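Kitchen and Pantry Walk-Through, Manholm House
Checked by Etenesh Tufa, September 22, 2023
Next walk-through: October

Hello everyone, and thank you for leaving the kitchen in such a nice state for me. I have gone through the usual sheet and put my comments under each line, and as usual the comments have grown longer than the sheet. Please read at least the ones marked TO DO, and if you have time for the rest, I'd be glad of it.

1. Exits and walkways
Back door opens fully: OK
Hallway clear: OK
Mat at back door lies flat: TO DO
Comment: The corner nearest the sink has started to curl again. I pressed it down with my shoe and it came right back up, so I think tape has had its chance and we should buy a new one. Kukow on the main road had the heavy kind last time I was in, and I'm happy to pick one up if somebody tells me the width.

2. Stove and oven
Knobs turn and click off: OK
Hood filter clean: TO DO
Oven door seal: OK
Comment: The filter is sticky to the touch. It wants a long soak in hot water with dish soap, then a good rinse, and it has to be completely dry before it goes back in. The stove itself was spotless, and whoever got behind the back burners has my admiration (I have tried, and I gave up).

3. Fire safety
Extinguisher gauge in the green: OK
Extinguisher tag current: OK
Fire blanket on its hook: OK
Smoke alarm test: OK
Comment: The alarm is loud enough to be heard in the upstairs hall with the door shut, I'm pleased to report. My apologies to the choir, who were in the middle of something lovely. The blanket was hanging behind a row of aprons, so I moved the aprons one hook over. Please let them stay there, even if it looks a bit lopsided.

4. Refrigerator and freezer
Fridge temperature 40 or below: OK
Freezer temperature 0 or below: OK
Food labeled and dated: TO DO
Comment: Both thermometers read fine. The labels are another story. I found 5 tubs with no name and no date, and I put them together on the bottom shelf with a note. If one is yours, claim it by the end of the week, and after that I'm afraid it goes. The roll of labels and the marker are in the drawer under the toaster, where they have lived ever since Metwally put in the new counter.

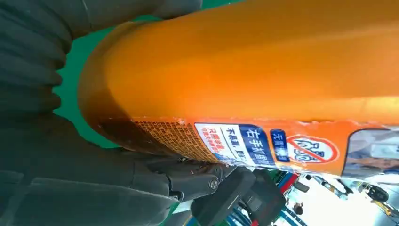
While I am on the subject of food, the dry goods need turning around too. Older flour and rice should come to the front of the shelf when new bags arrive, and we have been doing it the other way. I spent a happy half hour sorting them, and I would love for it to last until the next visit.

5. Hot water and sinks
Hand sink has soap and towels: OK
Hot water reaches both taps: OK
Drains run freely: OK
Comment: The left drain gurgles, but it empties quickly. The hand sink is only for hands, please, even when the big sink is full of soup pots and you have just the one cup to rinse.

6. Cleaning supplies
Stored away from food: OK
Original containers, labels readable: TO DO
Cabinet latch works: OK
Comment: One spray bottle under the sink has a label that has washed off completely. I sniffed nothing and opened nothing, and I set it aside in the utility closet. If you refilled it, do let me know what with.

7. Electrical
Cords and plugs undamaged: OK
Outlets near sink trip when tested: OK
Nothing plugged in through an extension: TO DO
Comment: The big coffee maker is on an extension cord again. I know the outlet by the window is awkward, and I know the line for coffee moves faster from the middle table, but it draws far too much power for that thin cord. Stistum quoted us $88 to add an outlet on that wall. I think we should say yes and be done with it.

8. First aid box
Box in place and unlocked: OK
Contents complete: TO DO
Comment: We are low on the blue bandages and out of burn gel. I have added both to the shopping list on the door.

Signed, with thanks and a full notebook,
Etenesh Tufa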